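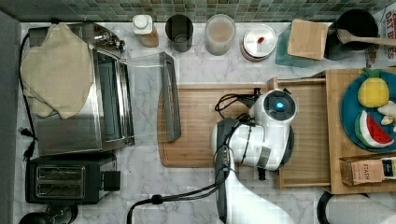
A robot arm over a cutting board on a kitchen counter, with a toaster oven and a toaster to the left.

Kitchen Chores and Machines: Guidance for Households
Home Services Advice, Desholm Extension Office
Prepared by Bethel Derese; reviewed by Danai Kalogeropoulos

Residents regularly ask this office whether a household robot can take over the kitchen. At present the answer depends on the chore. Machines built for one job, such as dishwashers and bread makers, do that job well. General-purpose arms can pick up and move many ordinary items, but they remain slow, and most need a person within reach. The tips below apply to any household considering such equipment, and most of them will also make the counter easier for people to use.

Chores that may be suitable now
Moving light, firm items from a board to a plate. Returning cups and lidded jars to a fixed place. Wiping a flat, open stretch of counter, provided the cloth is wrung out by hand first.

Chores to keep for people
Anything involving a knife, hot oil or a full pan. Folding towels to a standard you would accept in a drawer. Judging whether food has spoiled. Cleaning crumbs from a toaster, which must be unplugged and cool before anyone touches the tray.

Arranging the counter
Keep the cutting board in the middle of the work area and leave clear space on at least two sides. Line up jars and canisters along the backsplash, with the most used at the front. Glass containers are difficult for many cameras to detect, and a colored lid or a strip of tape helps. Soft items cause more failed grasps than hard ones. Hang dish towels on a hook or rail, and never leave them over a toaster or toaster oven that is in use.

Cords deserve particular attention. Route them behind appliances and away from the sink, and unplug heating appliances when the work is finished. A moving arm can catch a loose cord as easily as a sleeve can. 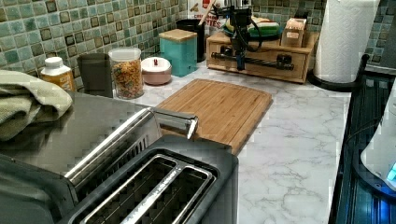 Does a household need to buy new containers before trying a robot?
Most existing jars and canisters will do, as long as the lids come off with a light pull and each one is kept in the same spot.

Before you buy
Ask the seller for a demonstration on a counter of ordinary size, with ordinary clutter. In October this office recorded 749 attempts at simple pick-and-place chores in its Getus practice kitchen. Of these, 527 were completed without help. The remainder needed a person to reposition an item or restart the task – a reasonable result for a trial, but a tiring one for a family preparing supper.

Ask also who will repair the equipment, how it is stopped in an emergency, and whether it still works when the internet connection is down. Measure the full reach of the arm, including upward, and compare it with the height of your cabinets. Children and pets should be kept out of that reach whenever the power is on.

Printed copies of the counter layout sheet are available at the Cudska and Liao branch desks. Households that have tried a machine for kitchen chores are invited to leave a written account at either desk – failures are as useful to us as successes.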